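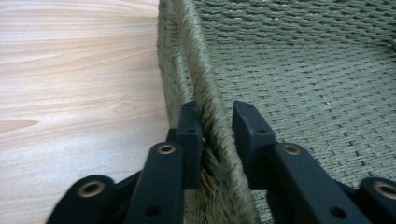
Woven cord in grey-green, with the twisted edge.

Home Boats Yard News Reports Contact

September
By Maysoun Khoury, Horkside Boat Works

Progress report to the Harelska Fund: bringing back the Eto

Hello all, and sorry in advance for the length of this one. We've had a busy summer at Horkside and I'd like you to have the full story before your fall meeting, including the parts that haven't gone to plan.

First the good news. The new hull mold is done! We pulled the first hull from it on a Sunday, mostly so we could have the shop to ourselves and make as much noise as we wanted, and it came out with one small patch of air bubbles near the transom and nothing else worth mentioning. If you remember the state of the old mold when you visited (the crack by the keel, the patch on top of the older patch), you'll know why I slept so well that night.

The mold took 666 shop hours from plug to final polish. That's more than I told you in the spring, and most of the extra went into fairing the plug. The original Eto had a slight hollow on the port side, just forward of the beam, and we went back and forth on whether to keep it. Some owners swear it's part of how she sails. We took it out. Both sides now match, and I'm ready for the letters. 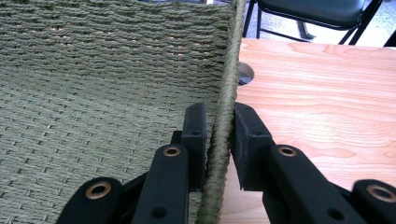 Olive-green weave and its thick rope edge, up close.

On to the deck, where we're behind. The deck mold is framed up but not skinned, and it won't be until the new cockpit layout is settled. We built a plywood mockup and had people of all sizes sit in it, and everybody over six feet hit the traveler with their knees. So the traveler has moved aft, and that moved the tiller, and that moved the locker lid. I've asked the crew to quit improving things by the end of the month. They've agreed, more or less.

Rowbotham has quoted us for the centerboard castings and I'm happy with the price. I'm less happy with the lead time. They want the drawings signed off before they'll give us a slot, which is fair enough, so the drawings went out last week with the pivot pin moved up a little. We also asked for a rounder leading edge. The old boards hummed at speed — some people loved that, and my teeth never did.

As for hiring, we have two new apprentices in the laminating shop, both paid out of your grant, and both are still showing up at seven in the morning, so I'm counting that line of the budget as well spent. They've done all the small parts for the first boat: hatch covers, the mast step, the rudder blanks. One rudder blank had to be scrapped when the resin kicked too fast on a hot afternoon. We've moved the resin mixing to the cooler end of the building and started earlier in the day, and the ones since then have been fine.
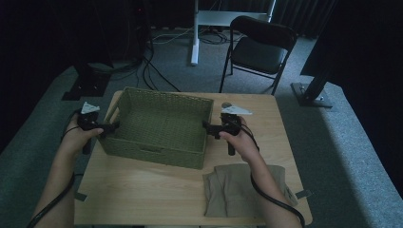 The other place your money has gone is the dust extraction in the finishing bay. It's in, it's inspected, and it's so much quieter than the old one that I can take phone calls in my office again (a mixed blessing). The electrician's final bill came in a bit over the quote for a longer cable run. I've covered the difference out of the yard's own maintenance budget, so you won't see it in your figures.

Orders now. We have six deposits for the new Eto, and two of those are from people who owned one of the originals and sold it and have been sorry ever since. I haven't advertised at all yet. I don't want to take more names until there's a boat in the water that people can go sailing in, and I'd rather have a short list of cheerful customers than a long list of people calling me about launch dates.

What's next, in the order I'm worrying about it: freeze the cockpit layout, skin the deck mold, get the castings slot, then rig the first boat and take her out before the ramp closes for the winter. If the deck slips again, we'll do the first sea trial in spring. I won't put a boat together in a hurry just to make a date in a report, even one of mine.

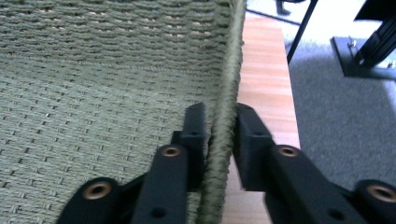

Will the yard need more money to finish the first boat?

The current grant covers the first boat through rigging and launch, and I'm not asking for anything extra this season. Sails are the one open item, and we're waiting on a second price for those.

I'll send the updated spreadsheet separately. Come by whenever you like, just wear old shoes.

Maysoun

Contact the yard | © Horkside Boat Works | Back to top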